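Wrist camera view vs. fixed view for sim reaching policies
Posted in Robot Learning, 2/27/23

punano_dev
I'm trying to reproduce the reaching result from the Mandomley write-up. They train in simulation with only a camera at the wrist and a colored marker for the goal. My policy reaches the marker in 17 of 664 test episodes. Same network, same learning rate. Has anyone gotten this to work?

Varma
Are you randomizing the goal? I forgot to once and my numbers were terrible. Also try more training.

tirkero_sim
More training won't fix 17 out of 664. I had the same problem in May and it was the goal placement. If you sample the marker position in world coordinates, a lot of goals end up inside the cabinet mesh or behind it, and the wrist camera never sees them. Sample a point on the visible surface instead and reject anything outside the starting view. After that change I got 514 successes on the same number of episodes.

Two other things. Keep the marker a flat saturated color that you don't use on the large surfaces, and leave it unshaded. Check the fingers too. With the gripper closed they take up a lot of the lower view, and a goal directly behind the tips is hidden at the start. I shift those goals sideways by 11 pixels.

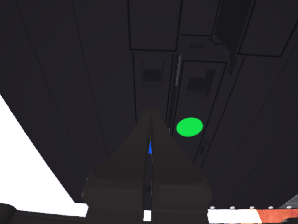
I render at low resolution, so scale that offset up if your images are larger. I haven't tested any of this with the gripper open.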